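Residents' meeting, Odeck Court – minutes, January

I'm doing the minutes again, so apologies in advance for my spelling of anything technical. We started at 7.30 in the ground floor lounge, a bit late as the key was with the wrong flat. Decent turnout, and the biscuits went before item two.

1. Last time's minutes
Agreed, with one correction. I'd written that the side gate would be painted green. It's going to be black. Sorry to whoever had already bought the green paint!

2. Bins and recycling
This took most of the evening, as you'd expect. The new collection day is Tuesday and the lorry has been turning up before eight, so anything put out after breakfast gets left behind. We've had two weeks of bags sitting by the bike rack and the foxes have been delighted. Agreed that bins go out on Monday night, after six, and come back in by the end of the next day. I'll put a note in the lift (and on the stairs for those of you who don't trust the lift).

Lolov, who collect from us, have written to say that our mixed recycling was turned away again. Food in it, mostly, plus a duvet. A whole duvet! If a load is refused we pay a charge of £60 each time, and it comes straight out of the service fund, so it's everyone's money. They sent a leaflet, and it was passed round. Some people took it home, so if you have it, could I have it back please.
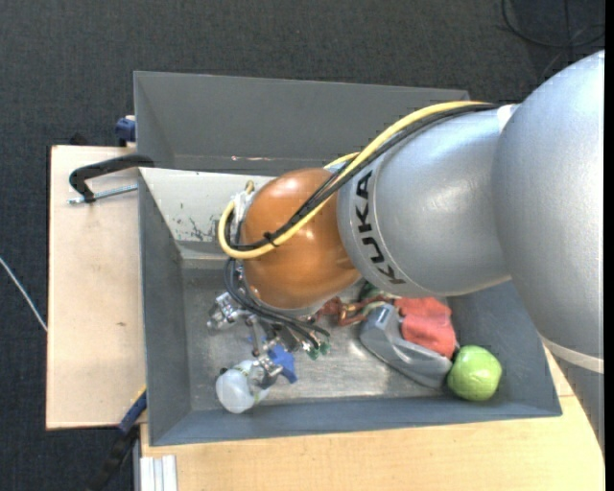 A voice from the back wanted to know why we couldn't simply have a second food caddy on each floor, as the single one by the door is full by the weekend and then the peelings go wherever there's space. Several people said yes, that's exactly it, and I have to say I'm guilty of this myself. Lolov will let us have extra caddies at no charge but we have to buy the liners. Agreed to get one for every floor and see how it goes until spring. The top floor asked for theirs to go on the landing and not next to anyone's front door, which seemed fair enough.

There was a long chat about pizza boxes. Greasy bottom in the general bin, clean lid in the paper – I think we settled on that, although one or two of you looked doubtful.

3. Boiler
Kuvix came out twice before Christmas for the hot water on the second floor. They've replaced a valve and say the pump is getting on a bit but should see us through the winter. A new one would be £300 fitted. We talked about doing it now versus waiting until it packs up, and the show of hands was for doing it now, given that it would be bound to pack up on a bank holiday. I'm to ring them and get a date.

4. Garden
The hedge on the Theodorakopoulos side (the bakery, for the newer people) has grown right over their extractor and they've asked very nicely if we'd cut it back. We will, before the birds start nesting. Anybody with loppers, please let me know. I've got one pair and they're blunt.

We have £40 left in the plant budget. Suggestions so far: lavender, more lavender, and a plum tree. The plum tree people are keen but there's still the matter of who picks up the plums. Carried over.

5. Any other business
The music on the first floor has been much better, thank you. Parcels are still being left in the porch for days, so please take yours in when you pass, or your neighbour's if you know they're away. The spare key for the meter cupboard is missing – it's on a piece of red string. The light outside number 5 flickers and I've added it to the list for the electrician.

We finished just after nine. Next meeting same place, same time, date to follow once I've checked the lounge is free.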